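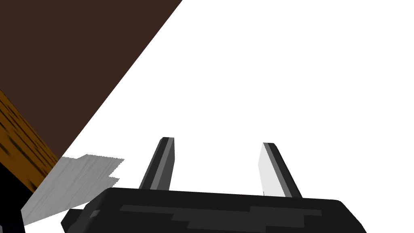 Figure 3. Computer-rendered view: dark brown surface with a wood-grain edge, and a pale gray object below it.

4. Delayed protagonists and the question of allegiance

4.1 Opening attention

The first minutes of a feature film tell viewers whom to watch. Most do so in a simple way: the person who is on screen longest, and closest, is taken to be the person the film is about. We call this opening attention. In this section we look at what happens when a film gives its opening attention to one character and its plot to another, and we ask how long viewers hold on to their first guess.

Our main case is Zititham, a family drama in which the first reel belongs to a bus conductor named Kaushik. We see him wake, shave, argue with his landlord and ride to work. He has a name before anyone else does. His sister, whose court case fills the rest of the film, comes in only as a voice on the telephone, and she is not seen until the conductor has finished his shift. After that he is in fewer than half of the scenes, and in most of these he listens while other people talk.

The second case, Ralach, works the other way round. Its lead is present from the first shot but is kept at the back of rooms or behind other people. The camera prefers her employer, a loud man with a good deal to say, and several reviewers took the film to be his story until he leaves town. Prusta, the third case, is the control. It opens on its lead, stays with her and ends with her.

4.2 Procedure

We showed the three films to 500 viewers in groups of 12. Each viewer saw one film only. The screening was stopped at 6 fixed points, and at each stop viewers wrote down the name or a short description of the person they thought the film was about. They could give more than one person, but they had to put them in order. They were also free to leave the line blank, which few did.

After the screening, viewers wrote a short account of the story in their own words. These accounts were coded for the first person mentioned, for the grammatical subject of each main clause, and for any remark about a change of focus. Two coders worked apart and then met to settle the cases on which they differed. Most of these came from sentences with "they" as the subject, where it was hard to tell whether brother and sister were meant or the whole family. We coded such sentences as shared.

Accounts that dealt only with the quality of the acting or the sound were set aside. So were two from viewers who had seen Zititham before and said so on the form.

4.3 Results

For Prusta the answers were steady from the first stop to the last, as expected. The few viewers who named someone else at the first stop named the lead's mother, who speaks the first line.

Zititham produced a slower change than we had thought likely. At the second stop, by which time the sister has had two long scenes, most viewers still put the conductor first. Many added the sister below him. The order turned over at the fourth stop, right after the hearing, a scene he does not attend. Even so, the written accounts very often began with him. A typical one opens, "It is about a man on the buses whose sister gets into trouble," and then goes on for a full page without bringing him up again.

Viewers of Ralach were quicker. Once the employer leaves, the lead is the only familiar face on screen, and nearly all viewers moved to her at the next stop. Their accounts seldom began with him. Several described him as "the boss at the start" or simply "her boss" - a phrase that already treats him as part of someone else's story.

4.4 Discussion

The difference between the two films seems to lie in what becomes of the first character. In Ralach he goes away, and viewers are given a clear point at which to let go of him. In Zititham he remains in the house, at the table, on the stairs, and his presence lets viewers keep him as a kind of owner of the story even when nothing in the plot depends on him. Rana, Devendra Rana that is, whose essay on supporting leads we drew on in Section 2, makes a similar point about stage plays, where an actor may stay in view through a scene that does not concern them. He calls this "sitting in" and treats it as a weakness of staging. Our viewers did not complain of it. Those who remarked on the change of focus in Zititham were on the whole pleased by it, and a number of them said that the conductor's silence in the later scenes was what they remembered best.

One limit should be noted. Stopping a film to ask whom it is about may lead viewers to look for a change they would otherwise have missed. We return to this in Section 5, where the accounts are compared with those of a smaller group who watched Zititham without a break.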